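Print this page | E-mail this page

Speaker notes: Mending Night at Jirbridge Library
Shu-fen Chung, closing talk, 20 minutes

Start with the hem story. Wait for people to sit down, the chairs are loud!

When we opened the doors in September I'd set out seven chairs, and I thought that was brave. We've now had 76 people through, and between them they've fixed coats, school bags, a tent, and one very old stuffed rabbit (pause here, Yiran has the rabbit).

Ask: who here has thrown out clothes over one lost button? Hands up, mine too.

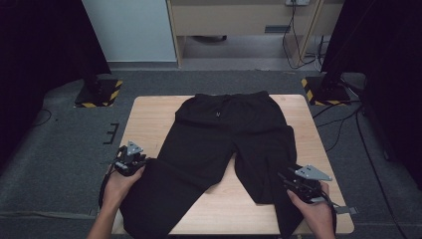

What I love about mending is how little you need to begin. A needle, decent thread, a lamp you can move. Hnat Sydorenko learned the ladder stitch at our second meeting and was teaching it by the fourth, and his is neater than mine now, I've checked.

Go slowly on this next part. Thread: match the weight of the cloth first, then worry about color. Knees: patch from the inside, and make the patch bigger than you think. Zippers: try a new slider before you rip out the whole thing.

Pass the darning samples around, left side of the room first. Get them back this time.

Money: the Hilen grant was $200 and we still have thread from it. Thank Tianyou Liao for the lamps.

Questions until 8:30, then the sign-up sheet is by the door.

Print | E-mail to a friend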